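4. Preparing the Tasting Table

The Kvam table cover is supplied folded. Fit it before the fruit is brought into the room.

4.1 Fitting the cover

1. Clear the tabletop and wipe it with a dry cloth.
2. Unfold the cover with the soft side facing up.
3. Spread it toward the wall first, then toward the front edge. Light fold lines may remain.

Note: Do not iron the cover. Brush it with the nap.

CAUTION: Keep the cover away from candles and food warmers.

4.2 Placing the plate and fruit

4. Use a plain white plate. Patterned plates make skin color harder to judge.
5. Set the plate to the right, at least 6 inches from the edge of the table.
6. Place one apple on the plate. Remove any grower's sticker beforehand.
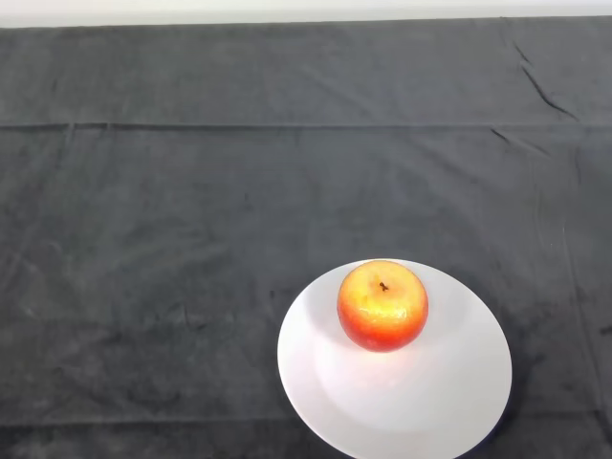
7. Leave the rest of the cover clear until the tasting sheets are handed out.

4.3 After the session

8. Return the fruit to the kitchen and wash the plate by hand.
9. Shake the cover outdoors and refold it along the existing lines.

Note: Worn or stained covers should be reported to Tuva Sjögren, who keeps 2 spares in the supply room.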